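Two nights of shorts at the Drikus

February 25, 2019

Print this page | E-mail this to a friend
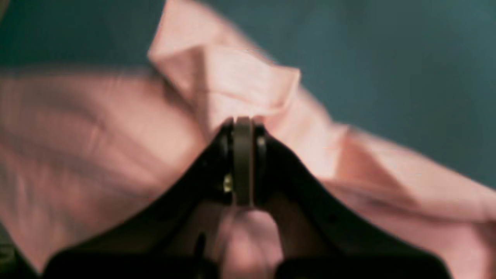 A fold of the pink cloth, held in the gripper.

I'd never been to the Evero short film weekend before, so when Rory Munro rang to say he had a spare pass I threw a bag in the car and drove the 290 km down (with one stop for a pie, and no regrets!).

The Drikus is a lovely old cinema with 30 rows of very narrow seats. Opening night was eight shorts back to back, and my favourite by a mile was Khổng, a quiet family story set over one long lunch. Hưng Tôn, the director, stayed for questions afterwards and was funny about editing it at his mum's place – she kept asking for more of the dog.

Furkano, the late feature, didn't do much for me. Gorgeous colour, but it dragged, and the bloke beside me nodded off. Rory loved it and we argued all the way back to the motel.

Parking behind the theatre fills up early, so use the street by the oval. Coffee in the foyer is decent. Rory's already asking about next January and I've said yes, provided he brings the cushions.

Print this page | E-mail this to a friend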